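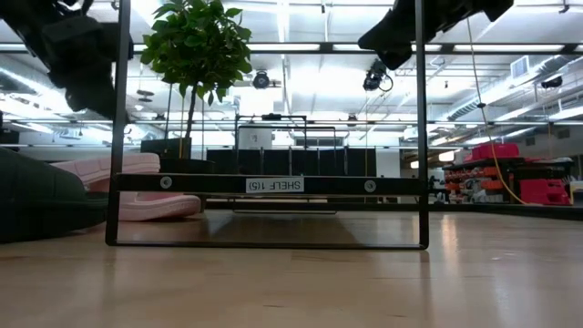 Yo compraría el robot más grande de la tienda y ya está, nos escribió una lectora de Camargo, y añadió que no entendía por qué los mayores tardan tantos meses en decidirse.

Es una pregunta estupenda, y la verdad es que a muchos mayores también les gustaría hacerlo así, entrar, señalar con el dedo y salir con la caja bajo el brazo. Pero comprar un robot se parece bastante a llevar a casa un perro: el perro es solo el principio, y luego vienen la cama, la comida, el veterinario y alguien que lo saque a pasear cuando llueve. Vamos a verlo despacito, con un taller que quiere comprar su primer robot.

Primero, ¿para qué lo queremos?

El taller se llama Witatley y monta estanterías de metal. Antes de mirar precios, la gente del taller escribe en una hoja qué trabajo le gustaría darle al robot. «Que ayude» no sirve, porque es demasiado general (¡ayudar también ayuda un gato, a su manera!). Sirve mucho más algo como «que sujete un marco por los dos lados mientras una persona aprieta los tornillos». Con esa frase ya se sabe que hacen falta dos pinzas, como las dos oscuras que asoman sobre el marco negro de la etiqueta SHELF 1(5), y que una sola se quedaría corta.

Una pinza, por cierto, es la mano del robot. A veces se vende aparte, y hay que elegirla con el mismo cuidado con el que tú eliges unas botas: si el marco es fino, unos dedos enormes serían un estorbo.

La hucha del taller

Ahora sí, el dinero. Para que sea fácil, imagina que el taller tiene una hucha con 50 monedas grandes y doradas. En el catálogo de Isport aparece un robot, el Trundach, que cuesta 44. ¡Qué bien, sobran seis!, diría cualquiera. Pero hay que seguir leyendo el catálogo, también la letra pequeñita del final.

Las pinzas cuestan 8 monedas. Si sumas 44 y 8 te salen 52, y en la hucha solo había 50. Faltan dos, y todavía no hemos hablado de los cables, ni de las cámaras para que el robot sepa dónde están las cosas, ni de las clases para aprender a manejarlo, ni de las piezas que un día se gastarán, que siempre hay alguna.

A esa lista de todo lo que se va a pagar, con su precio al lado, se le llama presupuesto. Es una palabra un poco seria, pero seguro que tú ya has hecho uno, por ejemplo cuando fuiste a la feria y pensaste en guardar algo para el algodón de azúcar antes de subirte a nada.

¿Y qué hace el taller si no le alcanza? Puede esperar y ahorrar un poco más. Puede buscar un robot más sencillo, o uno usado que esté bien cuidado. También puede alquilar uno durante unas semanas, y eso a mí me parece una idea muy buena, pues así descubre si de verdad le hace falta.

¿Dónde lo ponemos?

Otra cosa que se olvida con mucha facilidad es el sitio. Un brazo robótico se estira, gira y necesita espacio libre, igual que tú cuando haces la rueda en el salón. Por eso en Witatley cogen una cinta métrica, miden el suelo y la altura del techo, pintan con tiza hasta dónde llegará el brazo y buscan los enchufes. Después piensan por dónde pasarán las personas, que tienen que poder trabajar sin llevarse un golpe.

Y queda el calendario. Si el taller pide el robot en abril, puede que llegue bastante más tarde, y luego hay que instalarlo, probarlo muy despacio y corregir lo que salga torcido. Los primeros días suele ir más lento que una persona, y conviene tenerlo previsto y no prometer demasiadas estanterías para esa semana.

Para hacer en casa

Elige una tarea que te dé pereza, como emparejar calcetines, y diseña el robot que la haría. Dibújalo, escribe cuántas manos necesita y dónde dormiría, y reparte 50 garbanzos entre todas sus partes, dejando unos cuantos aparte para reparaciones. Si se te acaban antes de llegar a las manos, borra algo y vuelve a repartir.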